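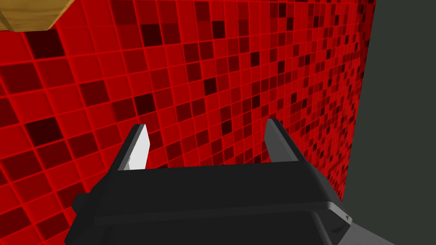 I have become a great fan of ugly walls. Give a simulated robot a loud background, change it at every reset, and you get a policy that stops caring about the background at all. That is the old idea of randomising textures, and I think it deserves far more love than it gets.

Our group at Hetley trained two policies on the same simulated lifting task in Royer. One saw plain grey surroundings throughout. The other got a fresh surface each time from a bank of 1775 - tiles, checks, stripes, colours no decorator would sign off. Then we ran both on the real arm, 45 trials each, with the blinds up and people's coats on the chairs. The plain one went to pieces whenever the light moved. The other just got on with it, and I was grinning all afternoon!

People tell me that better rendering will make all this unnecessary. I like good rendering, and the Prondent scenes are lovely to look at. But a perfect copy of one kitchen still teaches one kitchen. I would sooner spend the computing time on 500 silly rooms.

There are limits. Random textures did nothing for our friction problems, and the wrist camera still struggles with glare. We are trying lighting next, on the Plilitz arm, and I can hardly wait.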